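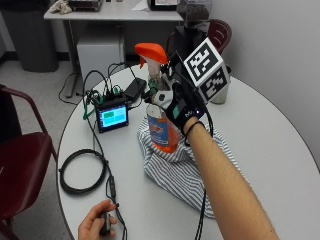
**Category: Household / Surface cleaning**

# Truvcombe Table Cleaning Set

Last updated: 30/09/2018

Notes and labels for the table cleaning part of the Truvcombe collection. This folder covers spray bottles, cloths and the small things that get left on a table while someone is wiping it. Floors, windows and sinks are in their own folders and have their own README files.

## What is in the folder

- `sessions/` – 30 sessions, one subfolder each
- `labels/` – one CSV per session, same name as the subfolder
- `objects.csv` – the object list, 19 entries
- `tables.csv` – shape and color of each table used

There are 600 labeled actions in total. Most of them are short. A session usually has one table, one bottle and one cloth, plus whatever else was on the table.

## Setting

The sessions were done in the break room at Clonport and in a second room at Gondal. The round white table is listed as `table_round_white`. The dark red chairs are listed as `chair_red` and are only labeled when someone moves one.

Background items such as a coffee grinder or a metal cylinder are not given actions unless they are picked up or pushed aside. If they are, use the name in `objects.csv`.

## Objects

| Name | Notes |
|---|---|
| `spray_bottle` | Any bottle with a trigger head. The orange trigger with the orange-and-white body is variant `b`. |
| `cloth_striped` | Blue and white, thin stripes |
| `cloth_plain` | Any cloth in one color |
| `cylinder_metal` | Pale silver |
| `sponge` | Either side |
| `paper_towel` | Single sheet or roll, see `form` column |

The rest of the list is in the CSV.

## Actions

- `grip` – hand closes on the object
- `lift` – object leaves the surface it was on
- `spray` – trigger is pressed, one label per press
- `wipe` – cloth moves across the table under the hand
- `fold` – cloth is folded at least once
- `set_down` – object is back on a surface and the hand opens

A bottle may stand on a cloth. In that case the `surface` column says `cloth_striped` or `cloth_plain`, not the table. We got this wrong in the first February release and 40 rows were corrected.

A crumpled cloth and a folded cloth share the same object name. Use the `state` column: `flat`, `folded` or `crumpled`.

## Known problems

Wiping near the edge of a round table is hard to split into separate strokes. Two people labeling the same session often disagree on where one stroke ends. We kept the longer version in those cases.

Bottles were not weighed, so there is no fill level. Please don't try to guess it from the label column.

The Gondal sessions use `left` and `right` from the point of view of the person cleaning. The Clonport sessions do too, except for the first three – those are marked `flip` in the notes column.

## Use

Free for research and teaching. If you publish with it, cite it as "Truvcombe Table Cleaning Set, Undinano project". Corrections to the labels can be sent as a pull request against `labels/`. Please change one session per request and leave the row order alone.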